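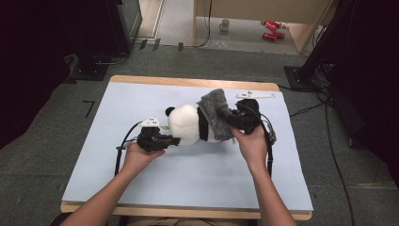
Gripper width lags pose in handheld demos

Kiran Grewal
2025-12-15
We record two-handed demos with cabled handheld grippers, wrapping a plush panda in gray felt. On replay the arms reach the right place but the jaws close late. Pose and width are logged by separate processes. Is this a training problem or a logging problem?

Madhu Bhardwaj
Logging, most likely. Check whether both processes stamp at capture or at write. Ours stamped width at write and was 54 ms behind. Cross-correlate jaw speed against hand speed on one episode, shift the width stream, then resample both onto one clock before you train.

Trilok Goel
Try a longer action chunk, worked for me.

Silvia Bartoš
Longer chunks won't fix bad stamps. Do what Madhu says, and measure left and right separately. Mine differed by 18 ms.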